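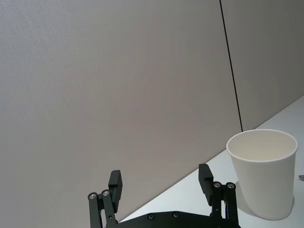 Ticket 2475 – Sunday service livestream, no sound after first hymn
Opened by: Lotte Maes, Falel Community Church office
Assigned: Natanael Miranda
Priority: high
Status: open, see last entry

Reported problem
Stream picture fine, sound drops out right after the opening hymn. Comes back for a few seconds during the readings, then gone again. Sermon completely silent online. In the building everybody heard everything. Had 59 people watching at the start, most gave up before the prayers. Several calls to the office, two from the nursing home where they watch as a group in the dayroom.

Setup
Honditz mixer in the balcony, usb out to the streaming laptop. Laptop runs Tritelier for the stream. Pulpit mic and lectern mic wired, pastor's headset wireless. Organ picked up by the pair hanging over the choir.

Log

9:10 am NM – Checked the recording. Sound cuts at 6 min 27 in, dead flat, no hiss. So not a mic. Something between mixer and laptop.

9:25 – Swapped usb cable for the one from the parish hall projector. Same thing.

9:40 – Laptop settings. Input was set to "default" and not to the mixer. Changed it. Played a CD through the desk, fine for 20 min, then gone. Hm.

10:05 – Power saving on the usb port was ON. Turned off. Also turned off sleep. Restarted Tritelier, had to log in again, password on the card in the drawer is the old one. Lotte please update the card.

10:50 LM – card updated. Do you need the church empty this afternoon? Bible study moved to the side chapel just in case, but the Goossens funeral family is coming at 2 to go over the music and they want to hear the organ.

11:00 NM – No thats fine, actualy useful. Will stream the organ to a private link while they're here.

2:35 pm NM – Organ test, 25 min, no dropout. Pulpit mic ok. Lectern ok. Headset ok but quiet online, raised the stream send on that channel. DO NOT touch the main fader for this, it only changes the room.

2:50 LM – Family asked if the funeral can be streamed, daughter is abroad and can't get here. I said yes. Please tell me that was right

3:05 NM – Should be ok. I'll sit with it myself. Backup: small recorder on the balcony rail, plus phone dial-in on 627 for anyone who loses the stream.

Still to do
– full length test, at least 90 min, before the funeral
– label the stream send knobs, tape is in the sacristy
– new usb cable, short one, the old one has a kink by the plug
– send the nursing home the sermon text, large print (Lotte)
– re-record the sermon? Pastor says he'll read it again in the study if anybody wants it

Leaving open until the long test is done. NM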